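Bench Arm Tips: When the Part Jams and the Software Says It Didn't

Workshop Tips > Small Automation > Faults and Safety
Last updated 21 August 2025

I get mail from people who have put a small robot arm on the bench and want it to fit one part into another while they do something else. The ads make this look easy. My own view, after a summer of it, is that the arm is fine at moving things and a poor judge of whether it moved them properly, and most of the tips below come from taking its word once too often.

What went wrong in July

We run a Pedden arm with a Vimstead gripper. The job we practice on is a set of chunky colored blocks in a gray bin: a purple slab with a recess cut in the top, a green U, a red peg, a brown T with a hole in each arm. Pick up a piece, put it where it goes, let go. A child would be bored by it.

On attempt 1352 the green U went down a little crooked and caught on the lip of the recess. The arm kept pushing. Then the log printed "placed," the fingers opened, the U popped up and hit the side of the bin, and the arm went off to get the next piece as if all was well. Dima Geagea had her hand over the rim at the time, reaching for a piece that had rolled. She got a pinched knuckle and a blood blister out of it. A small injury, and a stupid one, and the settings that allowed it were settings I had picked. 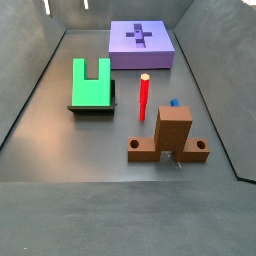
I had also been proud of the success rate up to that point. When Dima and I went back through the last 200 log entries and checked them against our own notes, 12 of the ones marked "placed" were anything but. In some the part was leaning in the recess. In a couple it had never left the fingers until the arm was on its way back up. The software was counting "I reached the height I was told to reach" as success. Read your manual closely on this point. Ours does say so, in a footnote.

Tips for not repeating it

Treat "placed" as a rumor. If your log can only tell you the arm got to a position, write your own check. Ours is crude: after letting go, the arm comes back, closes the fingers lightly around the part at the height where it ought to be, and reads how wide they are. Wrong width, full stop, light goes red. It slows each cycle down and I don't care.

Turn the push force down until the job just fails, then go up one notch. I had done the reverse, starting at the factory setting and leaving it there, which on the Pedden is far more than a block fit calls for. A light push that stalls gives you a fault you can look at. A heavy push gives you a spring with a part on the end of it.

Make a stall stop everything. Ours was set to "retry" out of the box. Retrying a crooked part with the same motion makes it more crooked. Gebremedhin Tekleab, who looks after the arms over at the Amden shop, turned retry off on all of his and says he has not missed it.

Look at the edges of the recess before you blame the program. Run a fingertip around the top with the power off. One burr you can barely feel will catch a square-cornered part every time it comes in off center. Two strokes with a fine file did more for our fit than an evening of changing numbers.

Break the corners on the part too, if it's yours to alter. A small bevel on the bottom edge gives it somewhere to slide.

Check the finger screws. Mine had backed off a quarter turn over the month, and a finger that can rock by a hair will carry the part in at a tilt. I put a stripe of paint marker across each screw head and onto the metal beside it. If the two halves of the stripe no longer line up, tighten before you run anything.

Mind what the part is sitting in before it gets picked up. A part that starts out leaning in its tray gets gripped leaning and arrives leaning. We lost two evenings looking for a fault in the recess when the trouble was at the other end.

Don't trust a camera view from one side. From the front our crooked U looked perfect. It was leaning away from the lens. If you have only the one camera, go and look from the side with your own eyes, with the arm paused. — And I mean paused at the arm, on the pendant, never from a laptop across the room.

A word on the gripper itself. Bataineh, where we buy most of our fittings, sells soft pads that slip over metal fingers, and people swear by them. I tried them and took them off. They do let a part shift a little on its way in, which helps with a tight recess. They also hide a bad grip, and a part that has shifted in the pads can look well seated right up until release. If you fit them, do your checks again from scratch. The old numbers won't mean anything.
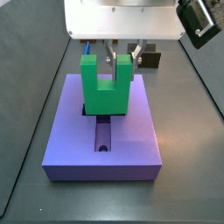
Can I reach in to straighten a part while the fingers are still holding it?
Only with the arm powered down and the fingers opened by hand. A paused arm may still be pressing, and when the part comes free under your thumb the gripper can close or drop further before you get your hand back.

That one comes up more than any other, and I understand why. The part is right there, it wants one small nudge, and shutting down means homing the arm again. On ours that takes long enough to be annoying. Dima's knuckle says to put up with it.

What to do when it jams, in order

1. Hit the stop. Use the real button. If the button is on the far side of the arm from where you stand, move it today, before you read the rest.

2. Wait for the brakes to click. If yours has no brakes, hold up the wrist with a block of scrap or a strap before you cut the power. Some arms sag.

3. Look before you touch. Which side is high? Is a finger trapped between the part and the wall of the recess? Write it down. You will want to know later, and you will have forgotten by supper.

4. Release the grip by hand. The Vimstead has a little hex socket for it. Keep the right key on a string tied to the bench and nowhere else.

5. Lift the part straight up. No screwdrivers. A pry mark on the lip of the recess is next week's jam.

6. Clear your hands and everything loose out of the bin, then power up and home.

7. Run the same move at the slowest speed with nothing in the fingers. If the empty fingers come down off center, the part was never the problem.

8. Only then try it with the part, still slow, with your hand near the button.

People skip step seven. I skip step seven. Every time I've skipped it I have ended up doing it later in a worse mood.

A few claims I don't believe

"It's safe to work next to." Perhaps, when it was tested, with the force limits set the way the maker had them and a smooth round tool on the end. Put metal fingers on it and a hard-edged block in the fingers and you have a different machine. The rating on the box covers the arm. It does not cover what you bolted to it.

"It learns from its mistakes." Ours learned from whatever the log called a success, and you have read above what the log called a success. We had been saving those runs to improve the next ones, so the bad placements went in alongside the good ones. I threw out 400 saved runs in the end. It hurt, and the fit got better.

"Collision detection will catch it." It caught the time I leaned a broom against the elbow. It did not catch a slow steady push on a jammed part, and I'm told by Gebremedhin that a slow steady push is what these settings are worst at. Test yours with a block of foam under the gripper, never with your hand. If the foam is squashed flat before the arm quits, turn the limit down.

"You can leave it running overnight." You can. I'd want to know what you come back to. Leave aside the risk of something getting hot. A part that jams at the start of the night leaves the arm shoving at it, or worse, carrying on with the rest of the job around a piece that isn't where it should be.

Setting out the bin

Give each piece more room than you think it needs. The fingers have to open beside a part before they close on it, and on a crowded floor they open into the neighbor. Tall thin pieces like our red peg are the ones that go over. Once one is lying down, the arm will still go to where it stood and close on air, and if you haven't set up a width check it will carry that air very carefully to its destination.

Keep shiny things in mind when you choose the lights. Bright screw heads and wet-looking reflections on a gray floor can throw off a camera that is hunting for edges. I moved one lamp and it cured a fault I'd been calling "random" for weeks.

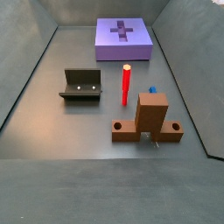 Before you switch on

Stop button within reach of whichever hand isn't busy, and tested that day.

Paint stripes on the finger screws lined up.

Retry off. Check it again after any update. The last one switched ours back on without a word in the notes.

Sleeves rolled, no lanyards, rings off.

Everything standing that ought to be standing.

One person runs it. If somebody else wants to reach in for any reason, they say so out loud and wait until they hear "stopped." We didn't have that rule in July.

Write down every jam, including the ones that cleared themselves. Date, part, which side was high, what you changed. A cheap notebook is enough. Ours hangs from a nail by the power strip, with the pencil taped to it, and Dima checks it against the log at the end of each session. When the two disagree we go with the notebook.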